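Entry 1341

Hashini Cassim, for 44 years Clerk of Notices to the town of Denammont, died at her home on Flinness Road on 28/04/2024. She was unmarried. She is survived by a niece, by the niece's two sons, and by the Register, which she would have asked us to leave out of this sentence.

The Office of Notices is required by its charter to enter a notice of life for every resident who dies within the town limits, or who dies elsewhere and is returned. The notice may not exceed 18 lines. It must give the date and place of birth, the parents where known, schooling, marriage or marriages, occupation, and the place of burial. It may give one further matter at the discretion of the Clerk. The present entry exceeds the permitted length by leave of the Board, for reasons given below.

Early Life

She was born over the shop her parents kept at the lower end of Flinness Road, in the building now occupied by the shoe repairer. Her father sold lamps and lamp parts. Her mother did the accounts and taught arithmetic in the evenings to children who had been sent home with notes. Hashini attended the river school and afterward the Wilczyńska Academy, where she won the handwriting prize twice and was refused it a third time on the ground that the other girls had stopped entering.

She left the Academy with a certificate in bookkeeping and took a post with the Zarkero Ferry Company, then still running boats to the far bank. Her duties were to record the name of every passenger and the nature of any livestock. The Company's ledgers from that period survive in our basement. In the column provided for remarks, which earlier clerks had left blank or used for the weather, her hand appears on almost every line. "Going to see a dentist and afraid." "Has borrowed the coat." "Second crossing today, did not find him in."

The ferry closed when the bridge opened. She applied to this Office the same month and was the only candidate.

Service

The Board of that time had expected a copyist. Notices were then assembled from a form completed by the family, and the Clerk's task was to put the answers into sentences. Miss Cassim did so. She then put on her hat and went out.

It became known that after any death she would call at three houses: the house of the deceased, the house next door, and one other. She never told the Board how she chose the third. She did not carry a notebook. She accepted tea at the first two and refused it at the last. On her return she would write the line permitted at her discretion, and it is by these lines that the Register of her years can be told from any other part of it.

The Board of that time was not pleased. Its minutes record that the discretionary line had been intended for military service and the holding of public office. Miss Cassim was asked to account for the entry of a retired surveyor, otherwise correct, which closed with the words: "He could not pass a gate without trying the latch." She replied that she had been told this at the third house. She was asked who lived there. She replied that it was a person who had owned a gate.

The matter was referred, and came back, and was referred again. In August of that year a former chairman of the Board died. His family supplied four pages of honors. The notice gave the honors in the order of their dates, and ended: "On summer evenings he read aloud to his wife from the back step, and the people across the lane left their windows open to hear how it came out." His widow asked for a second copy. The Board did not raise the question of the discretionary line again while Miss Cassim was in its service.

The Complaint

It is the duty of this Office to record that one formal complaint was received against her. It was made by a man whose brother had died by drowning at the old ferry stage. The notice was accurate as to dates. Its final line read: "He was expected at supper." The complainant stated that the brothers had not spoken in years, that no supper had been arranged in any house he knew of, and that the Clerk had invented a kindness at public expense.

A hearing was held in the upper room. Miss Cassim attended with her niece, then a child, who had a cold and could not be left. She was asked to name the house at which the deceased had been expected. She declined. She was told that a refusal might be entered against her. She said that she understood, and that she would write out the entry herself if the gentleman taking the minutes was tired.

The complainant then asked whether he might speak to her outside. The Board had no rule to prevent it. They were gone long enough for the lamps to be lit. When they came back the complainant withdrew his complaint and asked that the line stand. He gave no reason. He visited the Office once a year afterward, asked to see the page, read it standing, and thanked whoever was at the counter.
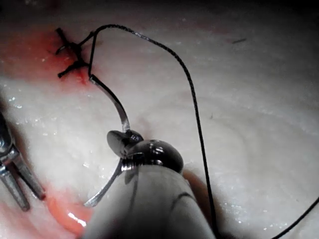 Retirement

She retired on a pension that the Board has since been told was insufficient. She was presented with a clock. Her successor, who writes this entry, was trained by her over one winter and was given the following instruction and no other: go before they have tidied.

For some years she came in on the last working day of each month and read the new pages. She corrected commas. She passed over the discretionary lines without remark, with one exception, when she put her finger beneath a sentence about a music teacher's great patience and asked who had said so. The present Clerk admitted that it had seemed likely. Miss Cassim closed the Register and went home, and the present Clerk walked up to the top of the town in the rain and knocked on doors until a former pupil said that the teacher used to eat an apple during scales, and that you could tell how you were doing from the speed of it. The page was rewritten. It is Entry 1298, and may be consulted on request.

In the Matter of Her Own Notice

When Miss Cassim died, the form was completed by her niece, who knew most of the dates. It was then found that a notice had already been drafted. It was in the second drawer of her desk at home in an envelope addressed to this Office, in the prizewinning hand. It ran to 17 lines. It omitted the prizes. The eighteenth line was ruled in pencil and left empty.

The present Clerk accordingly put on a hat. At the house of the deceased, the niece was washing cups and said that her aunt had been a private person and that she was sorry not to have anything better. At the house next door, a couple who had lived alongside her since their marriage said that she was very quiet, that she lent her ladder, and that she kept the clock from the Office in a cupboard because of its tick.

There remained the third house. The present Clerk had never been told how it was chosen, and stood for a time on Flinness Road. It was raining a little. The shoe repairer was bringing in his sign and asked whether something was the matter. On being told, he said that she used to come in some evenings at closing, though her shoes were seldom in need of anything, and ask if she might go up and look at the room over the shop. He had let her. She stayed a few minutes. Once he went up after her to fetch a box of heels and found her at the window saying names, in an ordinary voice, one after another, as if calling people in from a yard. He recognized his mother's. He went back down without the box.

He offered tea, which was refused.

The present Clerk returned to the Office and tried to put this into a single line. Several were written. All were accurate, and each left out either the window, or the voice, or his mother. An application was then made to the Board for relief from the rule as to length, the first such application in the history of the Register. The Board met, heard the draft lines read, and granted leave without a vote being called. One member asked that it be noted that her late husband's page says he salted his food before tasting it, and that she had been cross about it for a year.

The man who used to come once a year to read his brother's page came in on the morning after the burial. He is old now and was given a chair, which he did not use. He had heard that the Clerk's notice was to be longer than the usual and wished to know whether it would say what she told him on the stairs outside the upper room. He was informed that the Office did not know what she had told him.

He thought about it. He said that she had told him nothing at all. She had asked him what his brother liked to eat, and he had told her, and it had taken until dark.

Burial

She is buried at the east wall of the Denammont cemetery, beside her parents. The stone gives her name and the years. The ladder has been returned to the house next door, where it will be lent on the same terms.

Entered as number 1341 and read over to the niece, who made one correction: the cold at the hearing was her own, as stated, but her aunt had caught it by the following day.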